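Newsroom > Threads > Robotics Software

Posted in May by Aiman Khoo, Manipulation Software Group, Jisach

1/ The Manipulation Software Group at Jisach has released a new version of Brovura, our task planning and control package for humanoid robots. This thread sets out what has changed, what has not, and what partner sites should do before they upgrade.

2/ Brovura sits between the perception service and the joint controllers. It receives a list of objects with estimated poses, selects an order of actions, and passes timed targets to the arms and hands. Balance and walking are handled separately and are not affected by this release.

3/ The main change concerns containers. Earlier versions treated a basket and its contents as separate objects. Once an item had been placed, the planner continued to track it on its own and would sometimes schedule a second grasp for it.

4/ Items are now attached to their container in the scene model when the hand opens and the item is judged to be at rest. From that point the container and its contents are planned as a single body. The attachment is dropped if perception places the item outside the rim.

5/ The second change is in the treatment of wire mesh. Depth readings through a fine grid are unreliable: some return the mesh, some return the wall behind it. The previous collision map filled and emptied the same cells from one update to the next, and the arm would pause while the planner waited for a stable answer.

6/ Mesh panels may now be declared in the site file as fixed planes with a stated thickness. Depth points close to a declared plane are ignored and the plane itself is used for collision checking. Sites with shelving of this type are asked to measure their panels and enter the values by hand.

7/ The planner was assessed on 1,548 recorded planning requests drawn from our own archive. Median planning time for shelf tasks fell by roughly 20 per cent. Requests in open space showed no meaningful difference, and we had not expected any.

8/ Two faults remain open. The first concerns thin handles on plastic baskets, which the segmentation model may merge with the object directly behind them. The second concerns items of a similar colour to the container. Both are recorded in the public tracker under the Cabrera milestone.

9/ Until the colour fault is closed, we advise operators to confirm the object list on screen before approving a plan that involves yellow produce in a yellow basket. The confirmation step is switched on by default and should be left on.

10/ Two-handed motions now share a single clock. In the previous release each arm kept its own timeline, and a delay on one side was not passed to the other. If either arm falls behind its target by more than the set limit, both are slowed together.

11/ Yesenia Cuervo led the work on the shared clock and has written the accompanying technical note. It covers the choice of limits, the behaviour on loss of a hand controller, and the log fields that have been renamed. Please read the section on log fields before running older analysis scripts.

12/ The replay viewer, Wemivden, has been updated to match. It can now show the planner's scene model beside the head camera view, so that a reviewer may check which objects were attached to which container at any given moment. Logs from earlier versions will open, although the attachment column will be blank.

13/ Upgrade procedure: stop the planner, export the site file, install the new package, import the site file and run the supplied check. Do not copy the old collision map across. It will load without an error and will give wrong clearances near shelving.

14/ Shelf and basket task, side view and head views: 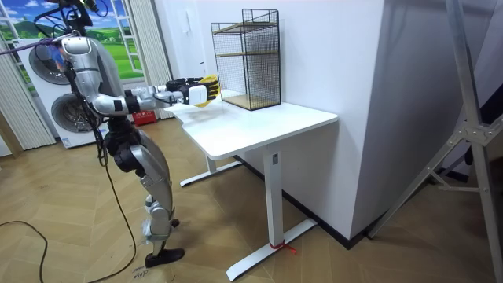
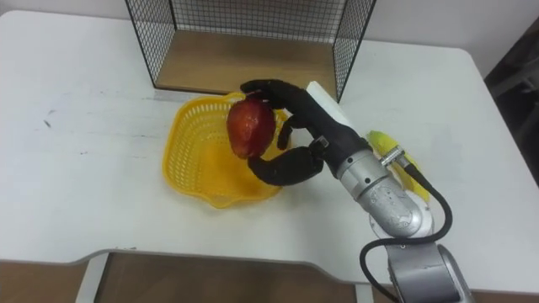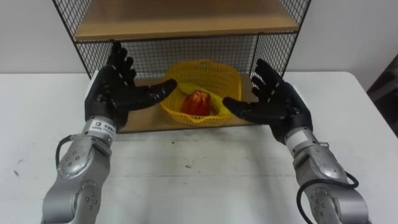
Mesh shelf unit with wooden base, used in the container and collision work. Jisach, Manipulation Software Group.

15/ Questions on site files should be sent through the partner desk, with the exported file attached. Fault reports should include the planner log and the package version. The previous release will continue to receive corrections until the Cabrera milestone is closed.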